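Chapter 7
Chores as Engineering Problems

7.1 What counts as a chore

The word "chore" has no agreed technical meaning, and most of the confusion in public discussion of service machines can be traced to that fact. In this book a chore is a short manual task with four properties. It recurs. It is done among other tasks, by someone who is free to stop and do something else. It has no fixture built for it. And its result is judged by a person looking at it, without a gauge.

Clearing a table is a chore under this definition. So is returning empty crates to a rack at the end of a shift. Spot welding a door panel is not, although it is harder in most physical respects, because the panel arrives in a clamp and the weld is measured afterward. The household and the shop floor are therefore treated together in this chapter. The objects differ, and the customers differ, but the control problem is largely the same.

The question put at the head of this part of the book was whether machines can do chores yet. The short answer is that they can do many of them some of the time. The rest of the chapter is concerned with what "some of the time" means and how it should be stated in a specification.

7.2 Three sources of difficulty

Variation in the object. A factory part has a drawing and a tolerance. A dish towel has neither. Objects used in chores change shape, come in mixed sizes, and are set down wherever the last person left them. A grasp planned for one pose must be replanned for the next.

Variation in the surroundings. Rooms in use do not stay as they were when the system was installed. Chairs move. Doors are open on one day and shut on another. A navigation map can be updated quickly enough, but the reach of an arm over a cluttered surface has to be checked again on every attempt.

Unstated goals. A worker told to "put the crates away" knows which rack is meant, which way the labels should face, and that a crate with something in it is a separate case. None of this is in the instruction. It has to be supplied by the designer, by training data, or by a person standing nearby — and the third option is more common in practice than published results suggest.

7.3 Success rates and how to read them

Consider a trial of the kind used throughout this chapter. The Slanina handling benchmark, run in June at the Delley site, recorded 1,951 attempts divided among 52 tasks. Each task was scored as complete, complete with help, or failed. A reader given only a single percentage from such a trial learns very little. Three further items are needed.

The first is the reset. If a technician returns the objects to a known starting layout after each attempt, the figure describes a different problem from the one in which the machine must start from whatever it left behind.

The second is the time limit. The Slanina rules allow 200 seconds for each attempt. A person finishes most of the tasks well inside that limit, and a machine that needs all of it has passed the test without being useful at the bench.

The third is the cost of a failure. A dropped sponge costs nothing. A dropped battery cell may have to be scrapped, and a crate pushed off a shelf may hurt someone. Averaging over such cases hides the only number a plant manager wants.

7.4 Two classes of handling

Shop-floor chores fall into two classes, which the exercises at the end of the chapter keep separate. In the first, a single small object is picked from or placed on an open surface. In the second, a container is moved to or from storage, and the container is large enough to block the view of the place it is going.

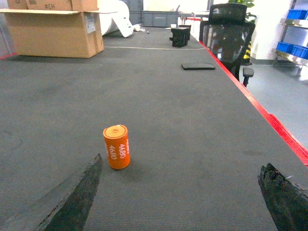
A cylinder marked 4680, upright on the work table. 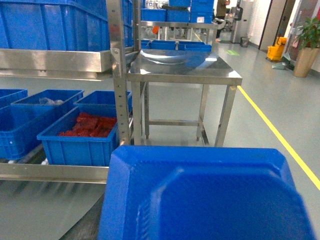

Small-object work is limited mainly by perception and by finger geometry. A rigid cylinder is favorable: its width is the same from every side, and a parallel grasp needs only the center and the height. The usual failure is contact on approach, when one finger reaches the object before the other and tips it. Slower closing helps, at a price in cycle time that is worked out in Section 7.6.

Container work is limited by clearance and load. The contents shift, the walls flex, and the grip is usually on a rim far from the center of mass. The Rokier and Humatura controllers compared in Section 7.7 handle this in different ways. Rokier estimates the load once, at liftoff, and holds that value. Humatura revises the estimate 10 times per second and accepts a slower arm in exchange. Neither method addresses the blocked view, for which a second camera or a stored model of the shelf is required.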